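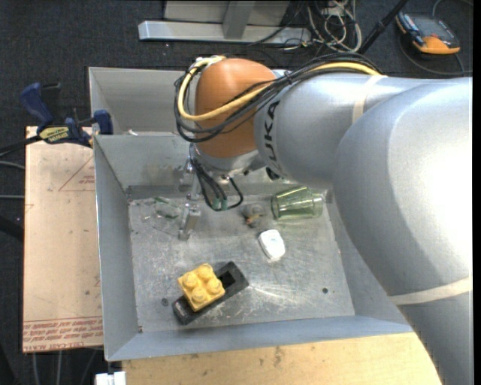 Picking Cell Rules: Common Questions

Who can enter the cell?
Anyone on the Endcombe list who has passed the Susta check. Ask Natanael Nogueira to be added.

Do I have to stop the arm to move an item in the bin?
Yes. Press stop, wait for the lamp, then reach in. This includes glassware lying on its side.

How should cables on the arm be secured?
Band them along the forearm and leave slack at the wrist. Check the bands every 100 hours.

Can the bin be clamped to the table on one side only?
Yes, for test runs of up to 16 picks. Longer runs need a second clamp.

What goes in the log?
Operator, start time, speed setting and any stop. Dropped items go on the Zeletti sheet.

How long are logs kept?
4 years. Logs from before July are in the old binder.

Last updated 2022-11-11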